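Changes to Water Shutoff Notices and the Bathroom Repair Schedule

Residents of the Jollholm buildings will receive water shutoff notices in a new form beginning with the July maintenance period. The notice will name the building, the riser affected, the hours of the shutoff and the telephone number of the property office. It will be posted in each lobby and placed under the door of every apartment on the riser. Until now, notices were posted in the lobby only, and the office received a number of complaints after the winter work on the north riser.

The revised procedure applies to all 310 apartments. Planned shutoffs will be announced at least three working days ahead. In an emergency, such as a burst supply line, the water will be turned off without notice and a message will be left at the front entrance as soon as the situation allows.

Bathroom repairs will continue under the existing agreement with Vanhove, which has carried out plumbing work in the buildings for several years. The contractor will replace fill valves, flappers and supply hoses in 100 apartments during the first stage, starting on the upper floors. Most visits should take roughly 20 minutes. A separate letter will be sent to each household with a morning or afternoon appointment, and an adult must be at home to let the plumber in. Residents who cannot be present may sign an entry permission form at the property office.

Please clear the floor near the toilet and remove items stored on top of the tank before the appointment. Pets should be kept in another room. The plumber will close the local stop valve, and where that valve no longer holds, it will be replaced at the same visit – there is no charge to the resident for this.
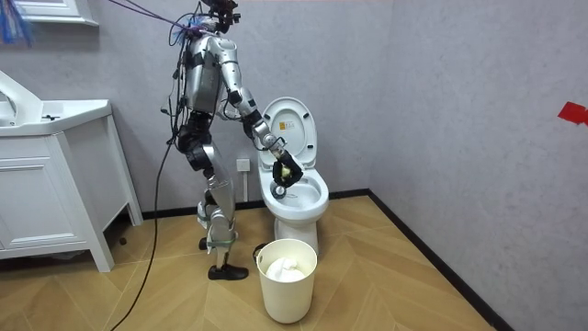
Mariann Kovács wrote to ask whether households that have already paid for a new fill valve will be reimbursed, and whether the plumber would replace a part that is working properly. She added that her own valve was fitted last fall and that she would prefer to keep it.

Parts in good condition will be left in place if the resident asks for this at the start of the visit. Reimbursement is available for parts bought after the first leak survey, up to the amount the contractor would have charged. Receipts should be brought to the property office or mailed to the attention of Hanneke Van Rooij. Labor paid to an outside plumber is not covered.

Residents are reminded that a running toilet should be reported even when the leak seems slight. The leak survey recorded 527 faults across the buildings, many of them worn flappers that had never been reported. Wipes, paper towels and cotton pads must not be flushed, including products sold as flushable. Two blockages in the main drain last year were traced to wipes, and the cost of clearing them was charged to the general repair fund.

The schedule for the second stage will be published in a later issue.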